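Notebook, bookbinding and paper bench
2021-01-25, Monday, after lunch

Picking up where I left off on Friday. The Srour ledger came out of the press this morning and it is flatter than I had any right to hope for! I'd put it in with too much faith and not enough blotter, and I spent a good part of the weekend picturing a block of wavy pages welded together. None of that. A slight cockle near the tail of the last gathering, which was there when the book arrived (I checked my intake notes, twice).

For whoever reads this later: the ledger is the tall one in quarter leather, 231 leaves, from the dry goods shop at Zorkarville. The family wants it usable, meaning they want to turn the pages at the kitchen table and find great-grandfather's handwriting. They don't care much about the look of the cover. Suits me fine.

Paste

Made a fresh batch of wheat starch paste. I've been lazy and using the leftover stuff from the fridge, and it had gone thin and a bit sour. Cooked this one slowly, let it sit covered until cold, then pushed it through the strainer three times. Lovely and smooth after the third pass, like custard. I cut it with water by eye for the tissue repairs and kept a thick jar back for the spine.

Henrique thinks I should cook it longer. His always comes out glossier than mine, so he may be onto something — I'll do his timing on the next batch and see whether I can tell any difference in how it brushes out.

Page repairs

Got through the first four gatherings. Mostly short tears at the fore edge and a few at the head where people have been pulling pages over by the corner for a century. Thin tissue for the tears, the heavier one for the fold on the third gathering, which had split nearly all the way down. I tore the strips with a wet line instead of cutting them, and the feathered edge almost vanishes once it's on the page. So satisfying. I could do that all day (and sort of did).

One mistake. On the second gathering I laid a strip over a line of ink without testing first, and there's now a faint brown halo on the tissue. The writing itself is fine and perfectly readable, but I was annoyed with myself. Tested every ink after that with a barely damp swab. The black is steady, the brown moves, and there's a purple pencil in the margins that I don't want any moisture near at all. Dry methods only on those pages. I've put slips in at each one so I don't forget.

The old spine

Lifted what was left of the leather with a poultice and a bone folder. Under it were two layers of lining, and the inner one is printed! Looks like waste from an almanac, in small type, with a column of tides or moonrise times. I got most of it off in one piece and it's drying between blotters. I'd like to ask the family if they want it kept with the book in an envelope. I would, if it were mine.

The sewing is better than expected. The cords are sound at the head and tired at the tail, and I don't want to pull the whole thing and resew when it's holding. My plan is to reinforce through the weak gatherings and put a new lining over the lot. Henrique disagrees, he'd resew. We went back and forth on it over coffee and I still prefer mine, but I promised to open it fully on the cradle before I commit.

Supplies

The cloth from Grurach arrived and it's the wrong gray. Much bluer than the swatch, item 493 on their card. I've held it against the boards in daylight and under the lamp and it won't do. Emailed them. In the meantime there's a decent offcut of the Mirau buckram on the top shelf, and if I'm careful with the turn-ins it should cover the spine and both corners.

Also low on blotter, and the small knife needs a proper session on the stone. It's dragging.

Bench

White paper down before I start on the dry cleaning of the remaining gatherings. Soft brush first, always from the gutter outward, then the sponge if the page can take it. Flat brush for the boards and the bench only — please don't swap them, the bristles pick up leather dust and it goes straight into the paper.

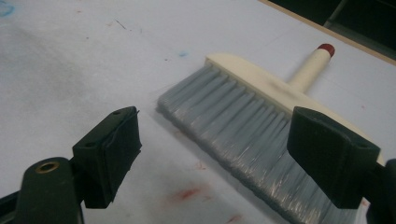 Tomorrow

Open the book on the cradle and settle the sewing question with Henrique Vilela before either of us touches a needle.

Start the fifth gathering, checking for purple pencil first.

Call the family about the almanac lining, and tell them early February still looks good for pickup as long as the cloth gets sorted out.

Sharpen the knife!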